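Trilby Down Pants and Jacket
Rascombe Cold Weather Clothing

Color: Red
Sizes: XS to XXL
Sold as: pants only, jacket only, or set

Overview
The Trilby is our warmest two-piece down set. It was made for camp use, winter observing, ice fishing and other jobs where you stand or sit still in the cold for hours. The pants and jacket share the same shell fabric and the same fill, and either piece can be worn alone. The cut is loose enough to go over a base layer and a light fleece.

Pants
The pants have a quilted nylon shell with a slight shine, stitched in baffles that run across the leg. The waistband is elastic and the fly closes with a short zipper. We left off belt loops because most people wear these under a long jacket or with suspenders that clip to the band. If you are between sizes, take the larger one. A tight fit presses the down flat at the knees and seat, and those are the first places to get cold.

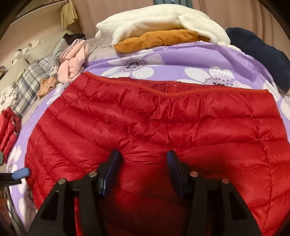 Inseam length is the same as on our Siliña lined pants, so if you own a pair of those you can order by the same size. Hemming is not offered on down pants. The lower baffles would have to be opened, and we have not found a way to close them again that we are happy with.

Jacket
The jacket is quilted to match. The padding is thickest in the body and sleeves, with narrower channels where the fabric needs to bend. It folds down small enough to go in the bottom of a duffel, though we would not leave it that way between trips.
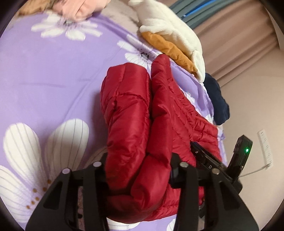
Trilby jacket in red, folded.

Specifications
Fill: 700 fill power duck down
Shell: nylon, water repellent finish
Weight, jacket, size M: 22 oz
Weight, pants, size M: 16 oz
Stuff sack: one per piece, included

Care
Wash on a gentle cycle in a front-loading machine with down soap. Do not use fabric softener. Dry on low heat and stop the dryer every so often to break up clumps by hand. Drying takes longer than you expect - plan on most of an afternoon. Store flat or hung up, out of the stuff sack.

Small tears can be covered with Trisero repair tape. For anything longer than 4 inches, send the piece in. Repairs are handled by Povilas Šimkus, and the wait is longest from November until the end of winter.

Questions about fit go to Maarja Kairys at the Rascombe order desk. Please include your height, waist and chest measurements.

Page updated March 28, 2021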